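Vorside has changed how it looks after the plate-handling arm at its Rullach workshop. Gripper fingers are now checked every 80 cycles.
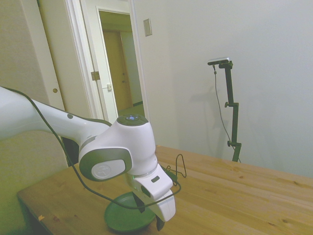

The cell handles one round plate and a wire stand on a pine table. The arm has logged 2397 cycles.

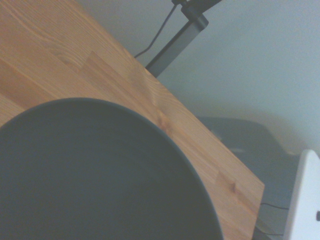

When are the fingers replaced? At 3000 cycles, or sooner if the pads show wear.

Each check takes 5 minutes - most of it spent on the cable along the wrist. 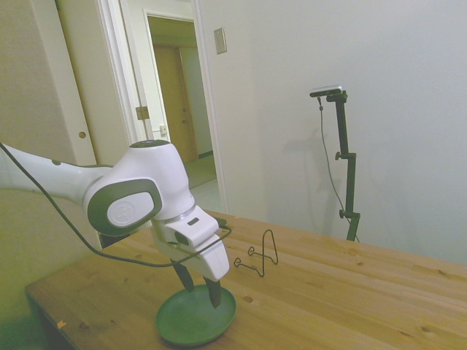 Furance supplies the pads.

Economou handles repairs to the arm itself. 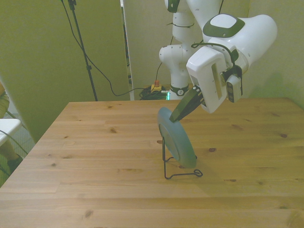
The next full service is due in June.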